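Worry at Bedtime: Frequently Asked Questions
Hetbridge Sleep and Worry Course
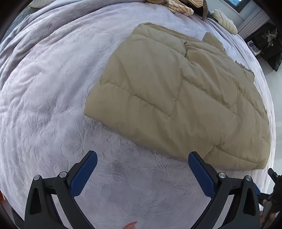 A folded quilted garment on a soft blanket.

Why do my worries become stronger at night?
In the day you have work and other people to keep your mind busy. In bed it is quiet, so the same thoughts sound louder.

What is "worry time"?
It is 16 minutes in the early evening when you write down your worries on paper. When the time is finished, you close the notebook until the next day.

I lie awake for an hour. Should I stay in bed?
We suggest to get up, sit in another room with a low light, and go back when you feel sleepy. Please do not check the clock.

How long is the course?
It has 2 parts, and each meeting takes 60 minutes. The next group starts in November.

Can I join if I take medicine for sleep?
Yes, but please speak with your doctor before you change the dose.

Related
Saying no without feeling guilty
When a friend is always anxious
Morning habits for low mood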